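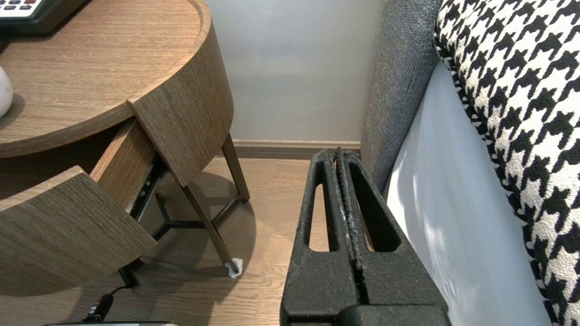
The gripper in the gap between the bed and a round bedside table, with the table's curved drawer partway open.

Home News Research People Press Contact

Press release

Bedside drawers: second camera view cuts failures in robot tests, Pilness researchers report

Pilness, July 2025

A robot arm that uses a wide view of the room as well as a close view from its wrist is better at opening drawers in tight spaces, according to results published today by the Dretero project at the Pilness Institute for Service Machines.

The team tested two versions of the same control method on bedside tables in furnished bedrooms. Each version made 119 attempts to open a closed drawer. With the wrist camera alone, the robot failed 56 times. With a head-height camera added, it failed 30 times.

Both versions learned from the same set of 268 demonstrations, in which a person guided the arm through the task. The demonstrations were recorded in June, in rooms that were not used for the tests.

Bedrooms were chosen because they are awkward. A bedside table usually stands close to the bed, so there is little room for an arm to turn. Round tables are harder again. A curved drawer front gives the gripper no flat face to line up with, and the front can catch on the bedding or a table leg if it is pulled at the wrong angle.

"With a flat drawer you can be a little out and the runners will correct you," said Yetunde Okonkwo, who leads the Dretero project. "On the round tables the fingers slid along the front. The wrist camera was so close by then that it saw brown wood and very little else."

The new method, called Lera, uses the head view to choose a direction of pull before the gripper touches the furniture. That direction is then held as a guide while the wrist view takes over for the final approach. If the two disagree by more than a set amount, the arm stops and backs away.

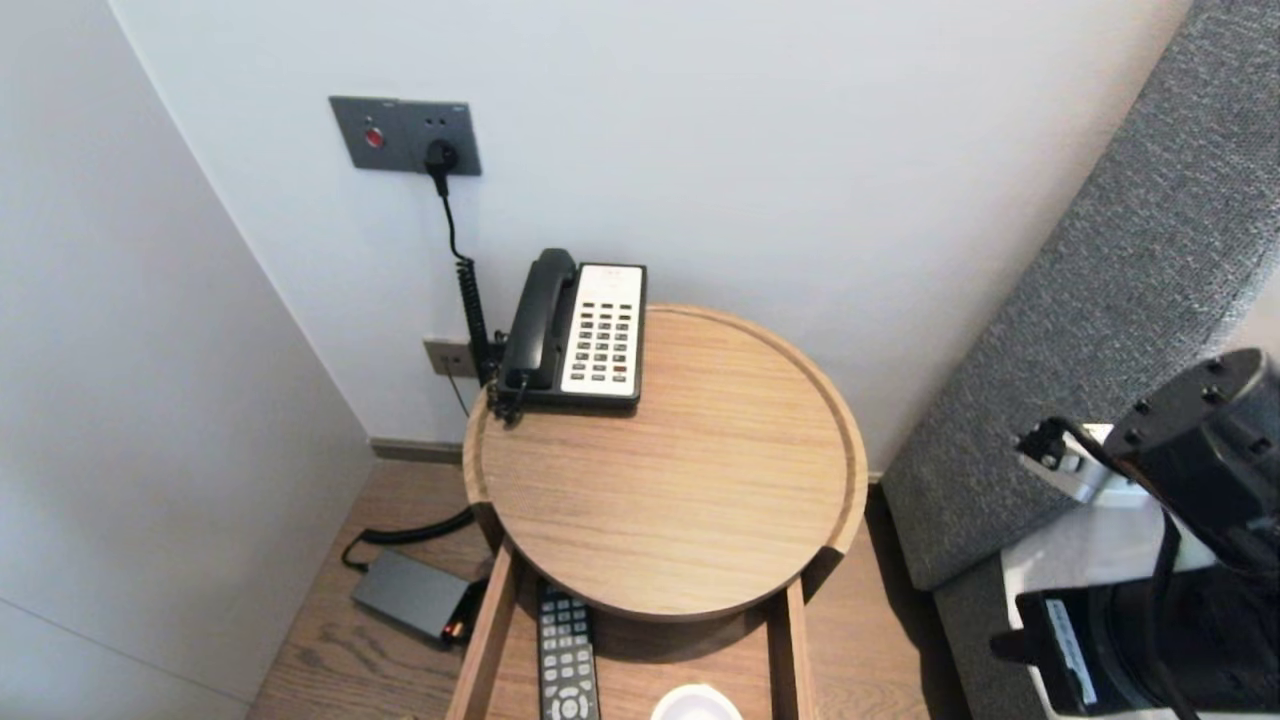 A telephone on the round tabletop in the corner of the room. Part of the robot's arm is on the right, in front of the headboard.

The researchers left ordinary items in place during the tests. Telephones, remote controls and cables were not cleared from the rooms, and a run counted as a failure if the arm knocked anything to the floor, even if the drawer had opened.

Most of the remaining failures with Lera came from two causes. In some runs the arm blocked the head camera's view of the drawer. In others the gripper closed on the edge of the front and lost its hold once the drawer began to move. The team has not yet tested Lera on drawers with locks or soft-close runners.

Speed is also a limit. Lera takes longer per attempt than the single-camera version, as the arm pauses to compare the two views. Ivar Skjelbred, who wrote the control software, said the pause could be shortened but that this was not the aim of the present work.

"We wanted to know if the second view was worth having," he said. "It is, for this job. I would not claim more than that — we have tried one kind of furniture and one gripper."

The furniture was lent by Bozsik, a supplier of hotel fittings, which had no part in the design of the tests. The full report, with a list of every attempt and its outcome, is available from the institute's press office. The team plans to repeat the tests with wardrobe doors next.

Notes to editors: Yetunde Okonkwo and Ivar Skjelbred are available for interview. Please contact the press office to arrange a time.

We use cookies to see how our pages are read. Accept Decline Settings

Comments (3)

marten_h
Were the failures split by table shape in the report? I'd expect the square ones to show hardly any difference.

Pilness press office
@marten_h Yes, there is a table by shape near the end. Email us and we will send the PDF.

Gillian P
I worked in hotel housekeeping for years and those round ones always stuck. Good luck to it.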